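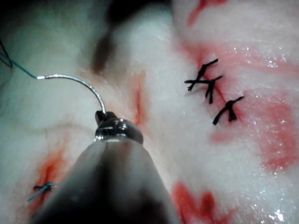
Interrupted stitches take longer but a single bad knot does not cost you the whole line, a reader wrote under the March gallery.

Suturing in Tissue: Gallery 2
Keltach Bench Notes, updated 2025-12-04

The gallery covers simple interrupted closure of short, straight incisions. There are 20 plates. The opening plate is shown at full width at the top of this page and the rest open from the index. Captions give what is needed to read each plate and little else. Terms follow the Fothergill glossary: the swage is the join between needle and thread, the bite is the distance from the wound edge to the point of entry, and the tail is the cut end left beyond the knot.

Plate 1. Curved needle in the jaw, with fine teal-green thread leaving the swage. The narrow slit beside it is still open. Three knotted black stitches lie on the longer incision to the right, with short, splayed tails.

Reading the plate: the two colours of thread make it easy to keep the finished row apart from the strand on the needle. The thread has a little slack and no knots show along it. Reddening lies along the incisions, with a broad pinkish-red area at the right edge and a bright red smear near the bottom; the rest of the tissue is pale.

Index to the remaining plates

Plates 2 to 4. Needle grip. Held near the tip, at the middle and near the swage. The grip near the swage bends the needle under load and should be avoided in firm tissue.

Plates 5 and 6. Entry angle. The point enters at a right angle to the surface in plate 5 and at a shallow angle in plate 6. Compare the depth of the bite.

Plate 7. Exit. The needle is followed round on its own curve. Pulling it straight enlarges the hole.

Plates 8 to 10. Bite and spacing. Equal bites on both sides in plate 8, unequal in plate 9. Plate 10 has even spacing with the knots set to one side of the wound.

Plate 11. Drawing the thread through. Stop while the tail is still long enough to tie.

Plates 12 to 14. The knot: first throw, second throw in the opposite direction, third throw laid flat. Plate 13 is the one to study if your knots slip.

Plate 15. Too much tension. The edges are puckered and the tissue under the loop has blanched.

Plate 16. Too little tension. A gap remains between the edges.

Plate 17. Tails. Left long enough to find again and cut short enough not to cross the next stitch.

Plates 18 and 19. Edges, level and stepped. A stepped edge usually comes from bites of different depth.

Plate 20. A completed line, ready for inspection.

Notes on the set

Scale bars have been left out because magnification varies from plate to plate. Spacing should be judged against the length of the wound it belongs to. Colour has not been adjusted, so the same thread may look darker in one plate than in another.

Thread types are discussed on the Draltine page, with a table of diameters. Needle curvature and point shape have their own page under Seken. Neither is repeated in the captions.

The stitch log for this gallery has 121 entries, each with bite, spacing and number of throws. The combined log for both galleries has 1,239. Entries marked R were removed and placed again, and the first attempt is kept on the line above.

Corrections to Gallery 1: the captions to plates 6 and 7 were exchanged and have been put right. The word "continuous" in the caption to plate 14 should have read "interrupted".

Previous: Gallery 1, Incisions and Wound Edges
Next: Gallery 3, Continuous Closure (in preparation)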